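Pandthorpe Container Deposit Program: Frequently Asked Questions

Last updated 2024-10-20

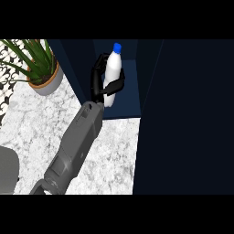
White plastic bottle held in a black gripper (computer rendering).

The answers on this page apply to residents, businesses and nonprofit groups in the Pandthorpe service area. Retailers that collect deposits at the register should consult the separate Retailer Handbook.

General

What is the container deposit program?

When you buy a covered product in Pandthorpe, you pay a small deposit on each container. The deposit is returned to you when you bring the empty container to a redemption center. The program is run by the Pandthorpe Solid Waste Office. Collection and hauling are carried out under contract by Kondard.

How much is the deposit?

The deposit is 5 cents per container, whatever the size. It is shown as its own line on your receipt and is not subject to sales tax.

Which containers are covered?

Plastic, glass and metal containers sold with the Pandthorpe deposit mark are covered. The mark is printed on the label or stamped on the lid. Since February, coverage has also included plastic bottles for laundry detergent, dish soap, shampoo and similar household products, as long as they carry the mark.

Which containers are not covered?

The following are not accepted for deposit:

Milk and infant formula containers
Cartons and drink boxes
Prescription medicine bottles
Motor oil, pesticide and pool chemical containers
Any container bought outside the service area

Milk jugs and cartons may still go in your curbside bin. Motor oil, pesticide and pool chemical containers must be taken to the hazardous waste counter at Drestum, even when they are empty.

I bought a case of water in another county. May I redeem the bottles here?

No. Deposits can be refunded only on containers for which a deposit was paid in the service area. Knowingly returning containers from elsewhere may lead to suspension of your account.

Preparing your containers

Do I need to rinse containers?

Please empty them fully and give them a quick rinse. They do not need to be spotless. Containers that still hold liquid, food or other waste will be handed back to you.

Should I remove labels and caps?

Leave labels on. Staff must be able to see the deposit mark, and a container without one cannot be credited. Plastic caps may be left on or taken off. Pump and trigger tops should be removed from household product bottles and put in the trash — the metal spring inside them cannot be sorted out at our facility.

May I crush my cans and bottles?

Cans may be lightly dented. Plastic bottles should keep their shape so that the label can be read. Broken glass is not accepted at any counter, for the safety of staff and visitors.

How should I sort what I bring in?

Keep glass apart from plastic and metal. No further sorting is required. Clear or lightly tinted bags are preferred, and bags should be light enough for one person to lift. Boxes and crates are welcome and will be given back to you on request.

Redeeming containers

Where may I redeem containers?

There are two redemption centers. The Drestum center is next to the transfer station and has drive-up parking. The Chambi center is on the ground floor of the public works annex and is reached by the side entrance. Grocery stores in Pandthorpe are not required to take containers back, and most do not.

Is there a limit on how many I may bring?

Walk-up visits are limited to 100 containers per person per day at Chambi, where storage space is small. There is no daily limit at Drestum. Groups with large loads are asked to call ahead.

How will I be paid?

You may choose cash, a credit to your program account or a donation to a registered local group. Cash is paid at the counter. Account credits are posted within 72 hours and can be moved to a bank account at any time.

What is the bag drop service?

Account holders may leave tagged bags in the drop area at Drestum without waiting in line. Tags are available at either center and are linked to your account when they are issued. Bags are opened and counted by staff, and the amount is then credited. Please do not leave untagged bags. They cannot be traced, and no deposit will be paid on them.

I do not agree with the count on my bag. What should I do?

Send a written request for review using Form 943, which is available at both centers. Please include the tag number, the day you dropped off the bag and your own count. Counted containers are not kept, so the review is based on the counting record. You will receive a decision by mail.

Accounts

Do I need an account?

No. An account is required only for bag drop, account credit and group fundraising. Anyone may redeem for cash without giving a name.

How do I open one?

Bring a photo ID and proof of address to either center. Businesses should bring a copy of their current license. There is no fee.

Do account balances expire?

Balances do not expire. An account with no activity for two years is marked inactive, and you will be sent a notice at the address on file. It can be opened again at the counter with the same ID.

May a school or club collect containers to raise money?

Yes. Registered groups receive their own tags, and supporters may use them at the Drestum drop area. A group must name one adult to manage the account. Changes to the account manager must be made in person, with both the outgoing and the incoming manager present.

Curbside collection

Can I still put deposit containers in my curbside bin?

Yes. They will be recycled in the usual way, but the deposit will not be refunded. Unclaimed deposits are used to pay for collection and for public litter bins.

Someone is taking containers from my bin. Is that allowed?

Once a bin has been set at the curb, its contents belong to the Solid Waste Office. Residents who wish to give containers away may set them out in a separate bag next to the bin, provided that the bag is taken back in by nightfall if it has not been picked up.

My bin was missed. Whom should I call?

Missed pickups are handled by Kondard. The customer line is printed on the lid of your bin. Please leave the bin at the curb until the truck returns — a second visit is normally made on the next working day.

Access and language help

Are the centers accessible?

Both centers have step-free entry and a lowered counter. Staff at Drestum will unload a vehicle on request for anyone who is unable to lift bags. At Chambi, please ring the bell beside the side entrance.

Is this page available in other languages?

Printed copies in Spanish are kept at both centers. Requests for large print or for another language may be made at either counter or by letter to the Pandthorpe Solid Waste Office.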